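Sancombe Bowls: data card

Version 2, December 14, 2023

Summary

Sancombe Bowls is a record of small plastic bowls placed, stacked and moved on a taped table. It covers positions, stacking order and the state of the table covering. It was compiled for people who study how everyday tableware is set out and put away, and for anyone who needs a modest, well-labelled set of placements to check a method against.

The set holds 584 placements in 20 sessions. Each placement is one row in the main table, with one or more pictures attached. The work was done in the Fustmont annexe. Version 1, released in July, used the same table and the same naming of regions, but its session notes were kept on paper and only part of them was typed up.

Contents of the archive

placements.csv: one row per placement
sessions.csv: one row per session, with start time, table covering and tape condition
pictures/: stills, grouped by session
notes/: free text, one file per session, unedited
regions.txt: names of the table regions and their order
CHANGES.txt: differences from version 1

Objects

The bowls are plain plastic and are identified in the data by colour alone. Colour names are fixed and should be matched as written: lavender, mint, pale_blue. Earlier notes sometimes say "purple" for lavender and "green" for mint; these were mapped to the fixed names when the tables were built, but the notes files keep the original wording.

Mint is the smaller bowl when paired with lavender. In a stacking row, the column "upper" gives the bowl being put on top and "lower" gives the bowl already on the table. A row is entered as "over" while the upper bowl is still held above the lower one, whatever its tilt, and as "stacked" only once it has been let go.
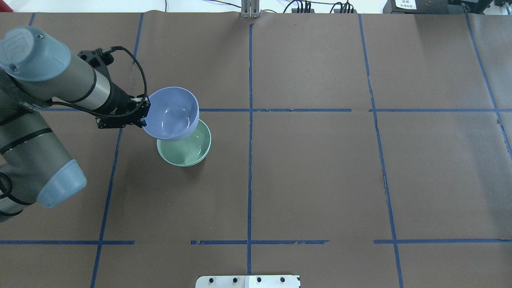 Table and tape

The table is covered and marked out with blue painter's tape. The tape lines form a grid, and the regions are named by row and column from the far left corner. Far and near are given from the side where the operator stands.

The tape was laid by hand. Lines slant, strips vary in width and some are torn or pieced. No correction has been made for this. A region is whatever the tape encloses on the day, so region sizes should not be treated as equal. If distances are needed, measure them from the stills and state the method used.

Where a line has a gap, the region boundary is taken as the straight continuation between the two ends. Where a bowl sits at the end of a strip or over it, "on_line" is set to 1 and the region is the one holding the larger share of the base. If the share can't be judged, the region is left blank. Please don't fill these blanks from neighbouring rows. 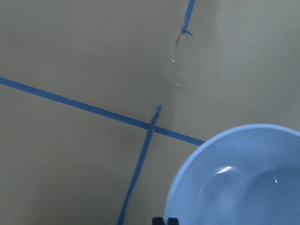 Maricel Talavera

Placement records were entered by me from the stills and then checked against the session notes. Where the two disagree, the still takes priority and "note_conflict" is set to 1. I did not go back and alter the notes.

Columns in placements.csv

placement_id: integer, unique across the set
session_id: matches sessions.csv
bowl: fixed colour name
region: row and column, or blank
pose: upright, tilted, inverted or unclear
relation: alone, beside, over, stacked
upper, lower: fixed colour names, used only for over and stacked
on_line: 0 or 1
note_conflict: 0 or 1

Empty-table stills

 Use them to check the course of the lines before reading off a region. A strip laid in two pieces can show a small offset near a crossing, and this is easily mistaken for movement between stills.

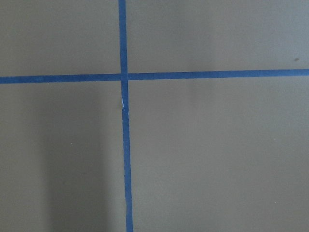

Colour should be handled with care as well. The covering reads as brown in some views and as grey in others, and the tape shifts between a lighter and a deeper blue. No colour balancing has been applied. Thresholds set on one view will need to be reset for the next.

Known problems

Sessions 2 and 11 have no end time.
Creases in the covering are not recorded unless they were mentioned in the notes.
"unclear" is used more often in the early sessions, before the wording for tilted was settled.
Bowl sizes were not measured.

Related sets

The Nileck set uses the same column names but has cups in place of bowls. Reuter has a plain table without tape and its "region" column is always blank. Both can be joined to this one on the shared columns, provided placement_id is prefixed first.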